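## 4. Demonstration collection

### 4.1 Setup and task

We collect everything by teleoperation. No kinesthetic teaching in the final set; we tried it for two weeks in September and gave up on it, see 4.4. The operator wears a headset and a pair of Peltix gloves, sees what the head camera sees, and drives both arms and both hands at once. Wrist pose goes straight through. Finger joints go through the retargeting described in Section 3, with the thumb handled separately.

The task family is bottle storage. Tea bottles on a white table, an open refrigerator beside it, pick one up, get it under control with two hands, put it in the fridge. Sounds easy. For a person it takes one hand and no thought. For the Dudgate hands a full bottle is close to the worst object in our kit: round, smooth, heavy for its width, and the liquid moves after the wrist has stopped.

Figure 1 gives two views from the handover phase.

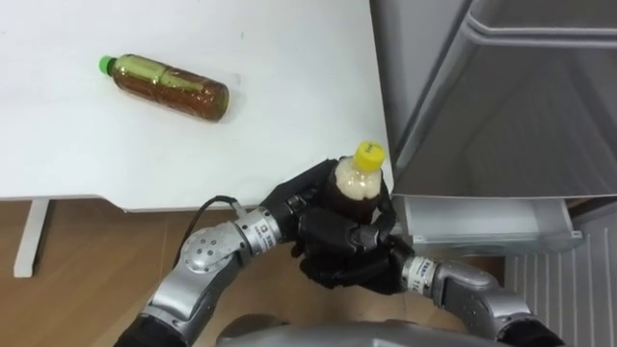 The phase labels used in the rest of the paper are: reach, lift, join, carry, release. Join starts when the second hand makes contact and ends when the load estimate on the two wrists settles. It is the phase we care most about and the one earlier sets cover worst, mainly because operators who are free to choose will skip it. Left alone, Harvey did nearly everything one-handed. So the instruction sheet now says plainly: both hands on the bottle before it goes anywhere near the fridge.

Two operators did most of the driving, Harvey Desjardins and Sneha Pal. Darnell Kincaid checked recordings and did the labeling. Gus Hutchins wrote the glove driver.

### 4.2 Protocol

One session is one operator, one calibration, no glove swaps. If the gloves come off, the session ends. We were sloppy on this early and paid for it: thumb offsets drifted between takes and the retargeted pinch came out wide, so the policy learned a wide pinch.

Start positions of the bottles are varied by hand between takes. On its side, upright, cap toward the robot, cap away. No fixed grid. We considered one and decided operators would start to memorize it. The height of the torso is set once per session and then left alone.

The operator may pause but may not back up and redo a phase. If a grasp goes bad the options are (a) recover live, keep recording, or (b) stop and mark the take as failed. Recoveries are kept. They turned out to matter a lot, see Table 3. A policy that has only ever watched clean takes has no idea what to do when the bottle tips two degrees and keeps going.

Spoken notes were allowed during a take and transcribed after. Most are useless ("ok", "hm", "thumb again"). A few were good enough to become sub-labels, Sneha's especially, she talks through every finger.

In total we recorded 400 takes. After Darnell's pass 281 remained. What got thrown out: takes with dropped glove packets, takes where the operator broke the no-redo rule, and takes where the camera clock and the joint clock disagreed by more than one control step. That last group was by far the largest and is entirely our own fault. The Eder logger stamps frames on arrival and not on exposure, we knew this, and did not fix it untill well into the collection.

### 4.3 Grasp strategy in the join phase

Two strategies show up. We did not ask for either one.

*Wrap and support.* Left hand closes around the body of the bottle from the side and somewhat behind. Right hand comes in lower, fingers curled around the bottom part. Left hand sets orientation, right hand carries weight. Fingers overlap in the middle.

*Clamp.* Both hands at the same height, pressing in from the two sides. Faster to set up. Looks fine. Fails when the bottle has to tilt, since neither hand has anything under it.
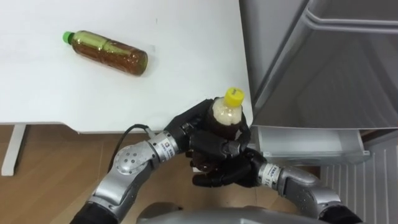 Wrap and support became the default for both operators without any discussion between them. Clamp survives mostly in early takes by Harvey. We kept those in the set. Removing them gave a slightly cleaner policy on upright bottles and a worse one on bottles picked up from their side, which we do not fully understand. One guess: clamp takes contain more wrist rotation under load, and that coverage is worth something even if the grasp itself is poor. Not tested.

Occlusion is the real cost of wrap and support. From the head camera two black hands on a bottle of dark tea leave very little to look at. The cap and the neck, mostly. The operator has the same problem as the policy here, same camera, and both operators said they steer by the cap once the second hand is on. We added the cap as a keypoint for this reason. It is trained on 300 hand-labeled frames, which was enough. Cap color differs between bottles and we did not want the model leaning on it, so hue is jittered hard for that branch only.

Foam is a smaller issue but it did bite us. A handled bottle can have a pale layer of froth on top of dark liquid, a bottle left alone often has none. Our first segmentation model split the foamy ones at the liquid line and called it two objects. The fix was boring: more foamy bottles in the training data.

### 4.4 Why not kinesthetic

Short version: too many fingers. Guiding an arm by the wrist is fine. Guiding two arms and two multi-fingered hands at the same time takes more people than can stand near the table, and they end up in the camera view. Arlo Whitfield tried a split version, arms guided by hand first, fingers added by glove on replay. The arm paths were smooth, smoother than anything we got by remote control. But the fingers were added against a bottle that was already being carried along a path chosen without them, and contact timing was off in almost every take. We recorded 86 of these. None are used for training. They are released with the rest, in a seperate folder, in case somebody has a better idea for aligning them.

One thing kinesthetic did better: operator fatigue. Gloves are tiring. Drift in finger closure is visible late in long sessions, grip gets tighter and tighter as the operator stops trusting the contact display. Sessions were shortened once we saw this in the plots.

### 4.5 Force cues

The Pliltari contact display shows fingertip load as bars on the edge of the headset view. No haptics. Both operators ignored the bars during reach and lift, and relied on them heavily during join. Sneha asked for the two palms to be shown as well, which we added midway; takes before and after this change are flagged in the metadata. Anyone comparing operators should filter on that flag first, otherwise the display change looks like a skill difference.

Bar scaling was left linear. A log scale was tried for one session and Harvey over-squeezed everything, so back to linear. Raw load values are stored unscaled for all takes.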